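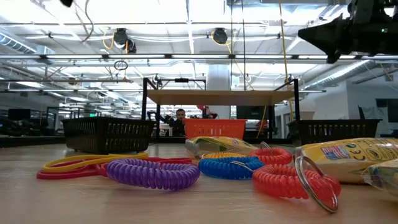 Spiral keychains on the sorting table, baskets behind.

Coil sorting build, shared shop
Posted July 2026 by kakstead_bench
Print this page | E-mail this page

kakstead_bench: Table is laid out for the next round. The arm has to pick each coil and drop it in a basket. Control is Niron, which I've been fighting with since March. Parts are at $2874, and yes, I know.

lowgear: Why coils? They squash, they spring back, and they hook into each other. You've got a red one under the purple and yellow ones already. I give it 2 good picks before it drags three of them across the table.

kakstead_bench: Tangles are the point. Blocks were too easy.

Radulović_fan: Disagree with lowgear. Those metal rings are a decent thing to grab, especially the big one standing up by the red coil.

lowgear: It's shiny. Look at the highlight on it, then look at all those lights overhead. My depth readings on polished metal were junk. Same worry with the glossy yellow packages.

millrun: I don't see why this needs overhead cameras at all. A kid could clear that table in 3 minutes for a candy bar.

kakstead_bench: Sure, and a kid could wash my dishes. I still like building things.

millrun: Fine, but then don't call it "almost useful" like you did in the Cotness thread.

Radulović_fan: Try it with the packages off the table first?

kakstead_bench: No. They stay. I'll post the misses along with the hits.

lowgear: Post the misses first.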